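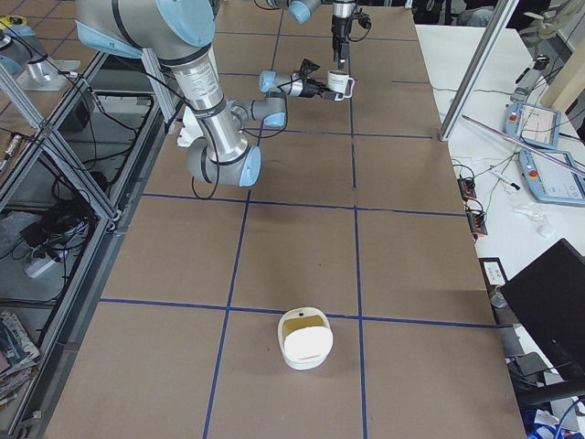
Huia Tawhiri had expected the arms to be faster. By the end of the afternoon she said she had changed her mind about whether that mattered, and she stayed back to ask how long it would be before something like this could help her father in his kitchen.

She was one of 142 people who came through the Flultside workshop for its open day on Sep 9, 2021. The building on Valleck Road is normally closed to the public, and most of the neighbours who turned up had only ever seen the delivery door.

The main draw was the two-arm bench, where a pair of industrial arms work over a cardboard-covered table marked out with dark blue tape. Visitors watched in groups for 45 minutes at a time while staff ran the arms through a set of household jobs. One arm would hold a mug by its body in a two-finger gripper and the other would come down from above. Between runs there were questions, mainly about safety and cost.

Kane Te Moana, who leads the bench work, told visitors that mugs are harder than they look. The handle can be facing any way when the arm gets there, and a grip that suits one cup may tip the next. The team has recorded 933 runs with cups and containers since January, he said, and it still adds new crockery whenever someone brings a piece in from home.

"We get asked why we don't just build a machine that only does mugs," he said. "You could, and it would be quicker. We want the same two arms to do the mug, then the container, then whatever is in the drawer."

The tape also drew questions. It divides the table into rectangles so that staff can put an item back in the same part of the bench for a repeat run, or shift it to the next one over and see whether the arms cope. Te Moana said a printed mat had been tried and had curled at the corners. Cardboard is cheap and can be replaced in a few minutes.

Not everything went to plan. The second session started late after a fault message on one of the controllers, and the group waited in the hallway while it was cleared. Staff used the time to pass around a spare set of gripper fingers - a hit with the younger visitors, who were more interested in those than in the talk that followed.

A smaller display by the front door covered Bright, the workshop's scheme for older residents who want a say in which chores are tried next. Visitors filled in 121 cards over the day. Opening jars and changing bed linen came up often, along with a fair number of requests for someone to clean the oven. The cards will be sorted over the coming weeks and a list put up on the noticeboard at the Karkow library.

Tawhiri wrote two cards, one for jars and one for pill packets. She said the staff had been upfront with her that neither was close.

The workshop plans to hold another open day in January. Entry will be free again, but sessions at the bench will need to be booked, as several families missed out this time. Parking on Valleck Road is limited and visitors are asked to use the gravel lot behind the hall.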